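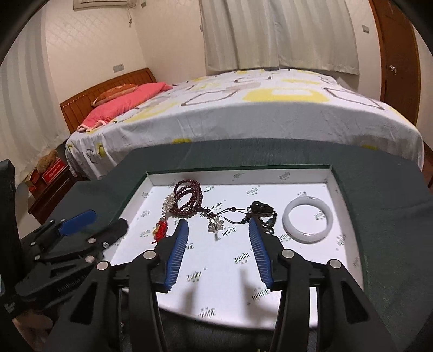

# Mutska: joyería pequeña en bandeja

23 de abril
Kamran Shokri

Ficha de datos del conjunto Mutska, parte doméstica del inventario Skeketti. Recoge material sobre la colocación, separación y guardado de joyas y adornos pequeños en una bandeja de poca altura. El documento describe los objetos, el criterio de nombres y las limitaciones conocidas. Los detalles de instalación y las rutas de carpetas están en el fichero INSTALAR.md.

## 1. Alcance

El conjunto se limita a piezas que caben en una mano: pulseras, collares de cuentas, colgantes con cordón, broches y aros rígidos. Quedan fuera relojes, pendientes de menos de 8 mm y cualquier pieza con cierre roto. La preparación se hizo en Cáceres, en un dormitorio, con la bandeja sobre una mesa vestida con tela oscura y la cama detrás.

La versión actual contiene 600 registros repartidos en 16 carpetas. Cada registro corresponde a una actividad completa, desde la primera pieza que se toca hasta que la bandeja se da por ordenada. Los registros interrumpidos se conservan en `incompletos/` y no se cuentan en la cifra anterior.

## 2. Soporte

- Bandeja rectangular baja, interior blanco con texto pequeño repetido, borde exterior oscuro.
- Mesa cubierta, tono verde oscuro o gris verdoso según la luz.
- Sin compartimentos ni separadores.

El texto impreso del fondo no forma parte de las etiquetas. Conviene tenerlo presente al segmentar: las marcas pequeñas se confunden con cuentas sueltas cuando la resolución es baja, sobre todo dentro del hueco de la pulsera rígida.

## 3. Clases

| Código | Clase | Criterio |
|---|---|---|
| CU | sarta de cuentas | cuentas en hilo, enrollada o extendida |
| CO | colgante con cordón | el cordón pertenece al colgante |
| AR | aro rígido | pulsera cerrada sin articulación |
| BR | broche | pieza plana con figura reconocible |
| BO | borla o nudo | solo si está separada de otra pieza |

Una borla cosida o atada a un broche se etiqueta con el broche. Las sartas de cuentas rojas oscuras se etiquetan CU aunque lleven un adorno en el extremo. El aro claro se registra siempre como AR; el campo `material` queda vacío salvo que el dato proceda de la lista de compra.
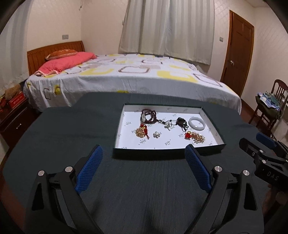 La disposición de partida no está normalizada. El aro suele quedar en la parte derecha de la bandeja y la sarta roja en la izquierda, pero no debe usarse la posición como indicio de clase. Los broches tienen formas muy distintas entre sí (flor, pavo real) y comparten el código BR; la figura se anota en `forma`, en minúsculas y sin artículo.

## 4. Campos

- `id`: código de clase y número correlativo.
- `forma`: texto libre, una o dos palabras.
- `color`: color dominante a simple vista.
- `cordon`: sí / no.
- `enredo`: 0 si la pieza se levanta sola, 1 si arrastra otra, 2 si hay que deshacer un nudo.
- `nota`: opcional.

El campo `enredo` lo asignó una sola persona y no se ha revisado. En las sartas oscuras con cordón anudado los valores 1 y 2 se distinguen mal; para un uso cuantitativo es preferible fusionarlos.

## 5. Orden de guardado

1. Aros.
2. Broches, con la cara decorada hacia arriba.
3. Colgantes, con el cordón recogido en bucle junto a la pieza.
4. Sartas, enrolladas en óvalo.

En los registros de agosto se seguía el orden inverso. Están marcados con `orden=v0`.

## 6. Limitaciones

- Los brillos sobre piezas negras pulidas y sobre cuentas transparentes alteran el color anotado. Hay 19 registros con `color` dudoso, listados en `dudas.csv`.
- La iluminación es la del dormitorio y cambia entre carpetas.
- El repertorio de piezas es reducido y procede de un solo joyero. No sirve para estimar frecuencias de tipos de joya.
- No se registran peso ni valor.

## 7. Cambios

- 0.3: se añade la clase BO. Se corrige la ortografía de `cordon` en las cabeceras.
- 0.2: se separan colgantes y sartas, antes en una sola clase.
- 0.1: primera entrega, heredada de la plantilla Diker.

## 8. Pendiente

Revisar `enredo` con una segunda persona. Unificar `plata` y `plateado` en el campo `color`, que aparecen mezclados desde la versión 0.2. Falta decidir si los cordones sueltos sin colgante merecen clase propia; por ahora van a `nota`.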